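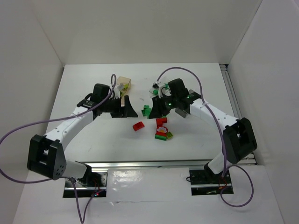

## 3.2 Materials and sorting task

The blocks were ordinary plastic toy bricks with studs on one face and a hollow underside. We bought them used, in mixed bags, through Grigaitė, a secondhand toy dealer. Each bag was washed and left to dry overnight before any piece was used. Pieces with chewed corners or split walls were set aside.

All work took place on a white tabletop with three containers. Pieces were laid out at the start of a session and put away by color, with stacked pieces kept together if they held when lifted. A session lasted 30 minutes, and there were 21 sessions in all, most of them in January. Containers went back to their starting places between sessions.

Stacks needed a rule of their own. Two blocks of one color were treated as a single item (Figure 2). Blocks of different colors were pulled apart first and put away one by one. Printed pieces, such as those with a flower on them, were sorted by their main color and not by the print.
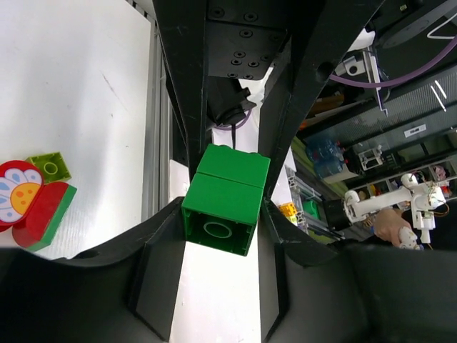

**Figure 2.** Two stacked green blocks, held together as one item. The open end shows the molded ring inside.

*Section prepared by Siiri Hunt and Kourosh Pakzad*

The fit between blocks varied more than we expected. Some 68 stacks were tried before the sessions began, and 12 came apart under their own weight when held by the upper block. These were mostly older pieces with worn studs. We kept them in the set, as a household toy box would also hold worn pieces, but marked them on the session sheet.

Tabletop glare made dark pieces harder to tell apart late in the afternoon. From the fourth session on, the blinds were lowered at 3 p.m. Scratches on the tabletop were left as they were.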